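Gripper catch-up, Thu 14 April
Notes by Keegan (my turn again, sorry about the spelling)

Here: Mereana Sutcliffe, Soo-ah Ahn, Tane Ormsby, me. Apologies: Lachlan Pomare, who's at Tatton until Monday.

Last meeting's notes were fine, apart from me spelling Ondrejka two different ways. Fixed.

1. The dropped tub
We spent most of the hour on this one. Soo-ah was running the lift-and-shift job on the Cudar bench on Tuesday when the gripper let go of a full tub at chest height. It landed next to her foot. She's fine, no bruise, but she was standing inside the tape at the time and she said so straight up, which we all appreciated. The log has it as cycle 1,419. There was no fault code, and that's the bit that bothers Mereana most – the controller reckoned it still had a good grip the whole way down!

Tane thinks the pads are the main problem. He's been saying they're past it since October and I have to admit I kept putting the order off. Mereana isn't so sure and wants the closing force looked at as well, as it was turned down to 80 per cent for the thin-walled tubs and I can't find a note of anyone turning it back up. We went back and forth on that for a while and agreed to check both.
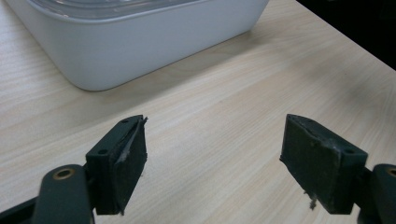 Gripper open on the bench, white tub behind. Note the wear along the pad edges.

Tane pointed out the strip curling off the left pad and the frayed top rim on the right one, plus the pale scuffing on its face. Soo-ah asked if we could just glue the strip back down. General no from the room.

Agreed:
Gripper stays off lifting work until both pads are replaced. Tane to fit them, me to order from Vorkix today (I really will).
Mereana to check the force setting and write down whatever she leaves it at.
Feet outside the tape whenever it's carrying anything, me included.

2. Slip detection
Soo-ah would like the arm to stop if the fingers close further than they should mid-lift. Sounds sensible to me. Lachlan knows that code best, so she'll ring him at Tatton.

3. Other stuff
Incident form is half done. Soo-ah and I will finish it after lunch. Tane wants his hex keys back.

Next catch-up is once the pads are on.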